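# Small Satellite From Waltden Team Sends Its First Signal Home

A little after four in the morning, with most of the town of Waltden still asleep, a short string of beeps came through the speakers at the ground station on the hill and a room full of tired people began to cheer. The beeps came from Skundov, a satellite not much bigger than a kitchen trash can, and they meant that after years of planning and more than one postponed launch, the thing was alive and talking.

"I had promised myself I wouldn't cry, and then of course I did," said Vasanthi Kurup, the mission director, who had been up since the previous morning and was still wearing her coat when she spoke to us. "You spend so long with it on the bench in front of you. You know every screw. Then it's gone, and all you have left is a number on a screen and a lot of hope."

Skundov is now circling the Earth at a height of 500 kilometers, passing from pole to pole and coming around again every hour and a half or so. Its job, once the checks are finished, will be to watch river ice and snow cover across the far north, where the spring melt can flood whole towns with very little warning. The team hopes to send fresh maps to local flood offices within 90 minutes of each pass, a good deal faster than what many of those offices are used to getting.

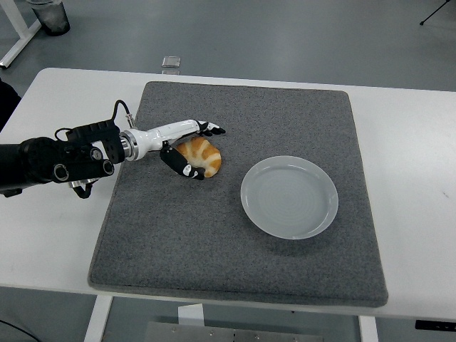 The project began at a small firm called Prerkovora, which rents two floors of an old printing works near the river and until recently made parts for other people's spacecraft. Karthikeyan Suvarna, the chief engineer, remembers the day when somebody at lunch asked why they didn't just build a whole one. He laughed at the time (he says he laughed for most of that week, in fact) but the question stuck, and by the following winter there was a cardboard model sitting on the windowsill and a folder of sketches going from desk to desk.

Money was the hard part, as it so often is. The firm put in what it could, a regional fund put in some more, and the rest came from 882 people who each gave a small sum in return for having their names etched on a metal plate inside the satellite. Kurup says she has read every one of those names, and that a good many of them belong to children, at least one cat, and a whole bowling league.

The launch itself had been set for the fall. A faulty valve on the rocket pushed it back a month, and then high winds pushed it back again, so that it was December before Skundov finally left the ground, sharing its ride with a handful of larger satellites. The team watched from Waltden over a video link that froze twice during the climb, and Suvarna admits he went and stood in the hallway for part of it.

Dinesh Lobo runs the ground station and was the first to hear the signal. He had worked out that the satellite would rise over the southern horizon at 4:10, and when the minute came and went with only static he told everyone, in the calmest voice he could manage, to give it a little longer. The first beep arrived shortly afterward, faint and a bit scratchy, and by the end of the pass the antenna had pulled down enough data to show that the batteries were charging and the solar panels had opened as they should.
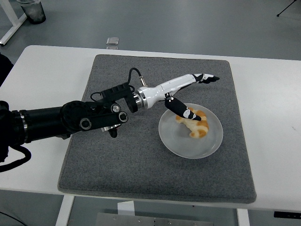
There is still plenty to do before any maps are made. The satellite is tumbling slowly, which was expected, and over the next couple of weeks a set of small spinning wheels inside it will be used to bring it steady. After that comes the camera, which has to be warmed up, focused and tested on places the team already knows well. The first target is a long, narrow lake called Sutter, chosen for its clean shoreline and for the fact that half the staff learned to swim there!

Leandro Farías, who designed the camera, expects it to pick out patches of ice 200 meters across, and he thinks it may do better than that on a clear day. He is in no rush to promise it. He would sooner see a few good pictures first, he said, and then get some sleep.

Among those waiting for the results is Kavitha Mudaliar, a flood planner who has spent 11 springs driving out to look at river ice in person, often over roads that were already starting to wash away. She plans to keep making the drive for at least one more season so that what she sees from the bank can be checked against what Skundov sees from above.

The ground station will open its doors to visitors one evening next month, and the team says anyone who would like to come up the hill and listen to a pass is welcome. Parking is limited, and it does get cold up there, so bring a hat.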